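Duvmont, 2/14/19

The Totden repair room has opened a weekly table for small household items, with remote controls expected to make up most of the work. In its trial month of May last year the room took in 102 items, and 38 of them were remotes.

A remote control with its battery cover off, and a pair of blue-handled pliers on the worktop.

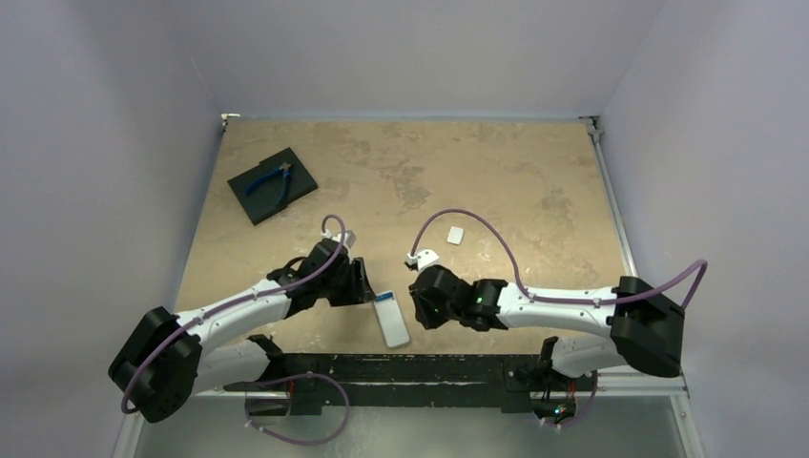
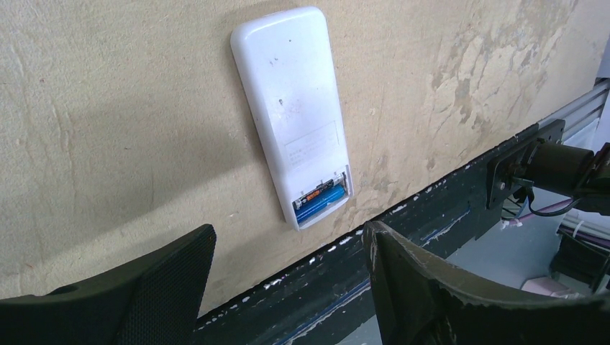
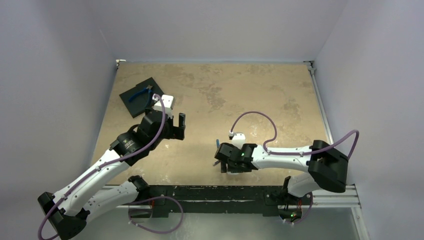

Most faults came down to flat or leaking batteries, or a lost cover. Gustska, the hardware shop next door, has given 500 AAA cells to the project and will take used ones for recycling. Repairs are free, but spare covers must be paid for. Items left for more than 56 days will be passed on.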